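Back on the army reserve logistics thing. Sorry for the gap, been busy, plus the laptop died in March and took my notes with it.

So the Kellbridge depot. Went to the open evening at last. Hot hall, bad tea, good talk. The subject was resupply: how you get water, batteries and rations to people spread over a big area when you can't just send a line of lorries up the one decent road. Everyone gets excited about the pointy end of defence kit. I like the boring end. Always have.

The trial they talked about was called Stirkow. Small tracked carriers, no driver, following a marked route between two dumps. 19 of them at the peak. 282 runs over the whole thing, nearly 45 of those at night. Total load shifted was 3,930 kilos, which sounds a lot untill you think what one ordinary truck carries. Somebody at the back said exactly that. Fair point, bit of a silence after.

The answer was about signature. One truck is big, loud, easy to find. Lots of little things are harder to stop all at once. Fine. But then you've got lots of little things to charge, mend and dig out of ditches. Quite a few ditches by the sound of it.

Other bits from my notes, no order:

Leka is the planning software. Decides what goes where. The old hands didn't trust it and kept a whiteboard going. I would too.

Cloltodico is the radio side. Drops out in thick woodland. Carriers stop dead when it does, then wait. Safe but not much use if you're the one waiting for water.

Batteries hated the cold. No suprise.

Loading is still people. Backs and knees. I'd have liked a lot more on that and we got two slides.

My view, for what it's worth: worth carrying on with, but as an extra, and keep the trucks. And keep the whiteboard.

More when I've typed up the second half. Posted 2020-08-02.
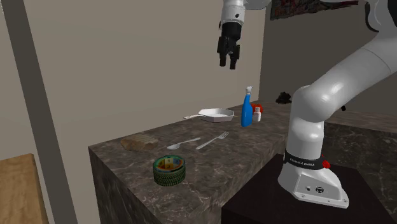 What do the carriers do when they lose the radio link?

They stop where they are and wait for the signal to come back.

Contact | Copyright, all posts mine, please ask first | Back to top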